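Madton Short Film Weekend
Minutes of the planning meeting, Wed 13 October, Grirlow Hall, upstairs room
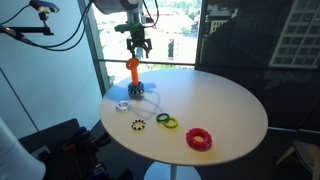

Round white table with an orange peg upright in a dark blue ring.

Present: Lerato Mahlangu (chair), programming, venue, print and projection leads. Apologies from the schools lead, who sent written notes.

1. Minutes of the last meeting
Agreed with one correction. Under item 4, "Ulov to supply the screen" should read "Ulov to supply the projector". The screen belongs to the hall.

2. Submissions
The call closed on the last day of the month. Programming has watched everything in the under-18 section and is partway through the open section. Two films arrived without subtitles and the filmmakers have been asked for new files. One entry is longer than the 30 minutes allowed. Programming asked if it could be shown out of competition. The chair said the rule was printed on the form and the other entrants had kept to it. After discussion it was agreed to offer the film a separate screening on Sunday morning, with no prize attached.

The viewing group is split on the Saturday night opener. A decision is held over until everyone has seen both films on a proper screen.

3. Venue
Grirlow Hall is confirmed for the full weekend in April. The side door sticks and the hall manager has been told. The balcony can't be used until the handrail is fixed, so ticket sales will be for the ground floor only. If the work is finished in time, balcony seats will go on sale at the door.

The Zulu Cafe will stay open late on Friday and Saturday. They would like a running order as soon as there is one, with intermission times marked. Venue lead to send it.

4. Projection and sound
Ulov has quoted $900 for the projector and an operator for three days. This covers setup on Thursday evening but not the outdoor screening. Projection thought the price was fair – last year's hire came without an operator and we had trouble on the first night. Quote accepted.

All films to be delivered as files by the deadline in the filmmaker letter. Discs will not be taken this year. Sound levels varied a lot between films last time, and projection would like an hour on Friday afternoon to run the first few minutes of each one. Agreed, provided the hall is clear by five.

5. Budget
The balance in the festival account is $1714. The deposit on the hall has been paid and does not come out of this. Print has one invoice still to come for the flyers. The chair asked for a revised sheet showing ticket income at two prices, as the meeting could not settle on one. Most people favored keeping the day pass as it was and raising the single ticket by a dollar.

6. Local history program
The library has offered a set of old street views of Madton, the earliest dated 1851, to be shown as slides before the Sunday matinee. Programming liked the idea but was worried about length. Lerato will ask the library to pick a shorter set and to provide someone to introduce it.

7. Schools
Written notes were read out. Both middle schools want to come to the Friday morning show. They need the age guidance for each film before they can send letters home. The workshop on editing will go ahead if a second laptop can be found.

8. Other business
Poster – print showed two drafts. The blue one was preferred, with larger type for the dates.
Audience award – paper ballots again, collected at the door.
The sandwich board is missing. Please check garages.

Actions
Programming: subtitled files, age guidance, letter about the Sunday morning screening
Venue: handrail date, running order to the Zulu Cafe
Projection: confirm booking with Ulov, ask about a price for the outdoor screening
Print: final poster, flyer invoice
Lerato: library slides, revised budget sheet

Next meeting to be held at the same place, date to be sent by email.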